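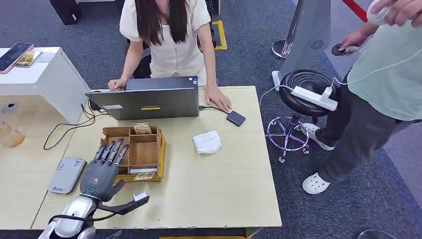

The Sestutberg Neighbor, Issue 60, page 2

News > Around Town > Workshops and Makers

September
By Brisa Robles

Robot hand at Naltcombe kept gripping after stop was pressed, trial on hold

If you were planning to bring the kids by the Naltcombe demonstration floor this week to watch the robot sort little packets into a divided tray, you'll want to hold off for a bit. The team has paused the long-running trial after the robot's hand went on closing for 2 seconds after an operator told it to stop, and I'm very glad to say right at the top that everyone is fine, and so is everyone's finger.

The robot is called Jasasa, and a good many readers will have met it by now. It has been working through a planned run of 1000 pick-ups, reaching for small items, lifting them and setting them down in one compartment or another, while a person at the controls keeps an eye on each move. It isn't fast, and it was never meant to be. The folks at Naltcombe have told me more than once (very patiently, too, when I had asked the same thing the week before) that they care a lot more about a steady, gentle grip than about speed.

The trouble came shortly after lunch, on pick-up number 764. Jasasa had reached into the tray for a small packet and got hold of the edge of the compartment along with it. The operator saw it and sent the stop command, just as the instructions say to. The arm froze right where it was. The hand did not. The fingers kept squeezing, the tray slid a little way toward the robot, and then everything went still.

Zhenhua Li, who leads the trial, was across the room at the time and heard the tray scrape along the table before he saw anything. "It's a small sound, and I knew right away it was the wrong one," he told me when I stopped in later that afternoon. "The arm did exactly what we asked. The fingers finished what they had started, and for a hand that works this close to people, that's a fault. I don't care how small the squeeze was."

I asked him how hard the squeeze would have been if somebody had been reaching in to straighten a packet just then, which people do all day long on a job like that, and he took the question seriously. The hand is set to a light grip for this work, he said, and he would expect a good pinch and maybe a bruise. He also said he wasn't going to lean on that, and that the rule from now on is hands out of the tray any time the power is on, even between moves, even if a packet has fallen over and it would be so easy just to tip it back up.

As for what caused it, the team thinks they have most of the answer, though they're still checking. The arm and the hand get their orders separately. A stop goes to the arm first and is then passed along to the hand, and if the hand is already partway through closing, it can hold that new order in line until the old one is done. Most of the time the delay is too short for anyone to notice. On this pick-up the fingers were pushing against something stiff and took longer than usual to reach the position they'd been told to reach, so the stop sat there waiting behind them.
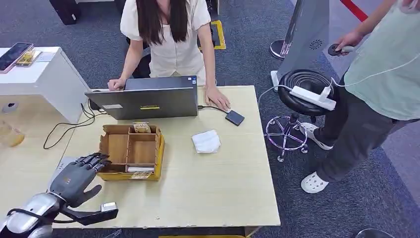
Going back through the saved records is slow work, and it has taken up most of the team's time since the fault. Each pick-up has its own entry, and they're reading every one to see whether the hand was ever late before without anybody catching it. So far they've found a few spots where the fingers lagged a little behind the arm, all of them while the hand was opening, and none of those was anywhere near as long. Li said those will be written up with the rest, and that he'd have liked to spot them sooner.

Dudek, the shop that built the hand, has been told and has sent over a change to try out. With it, a stop would go to the hand and the arm at the same moment, and the hand would drop whatever order it had in line. There's a second question to settle as well, and I thought it was an interesting one: when the hand is told to stop, should it stay as it is or should it open up? Staying put means a heavy item doesn't fall on somebody's foot. Opening means nobody stays pinched. For little packets in a tray Li favors opening, and I have to say I'm with him, but he wants to see how it behaves before he settles on anything.

The testing will be done with a foam block in the hand's way, and with nobody closer than the operator's usual spot. After that the team wants to repeat the same awkward grab, with the tray edge caught between the fingers, until they're satisfied the hand lets go each time. Only then will the count pick up again. They've decided not to start over from one, although pick-up 764 will be marked as a failure in the final report and will stay in it.

The operator who pressed the stop asked me not to use a name, and that's fine by me, but I will pass along that the person was back at the controls later the same day to help the others retrace what had happened, with the hand's power switched off. Li was full of praise. "Pressing stop over something that looks minor is exactly the habit I want here," he said. "If you wait until you're sure, you've waited too long."

The rest of the floor remains open, and visitors are welcome to come in and ask questions in the meantime. The school visit planned for later in September is still on, with a talk in place of the live demonstration if the hand isn't ready by then. Teachers who would like to move their group to another time can ask at the front desk, and I'll put the restart in these pages once Naltcombe has settled on one.

Last updated: 4:40 p.m., to add the plans for the school visit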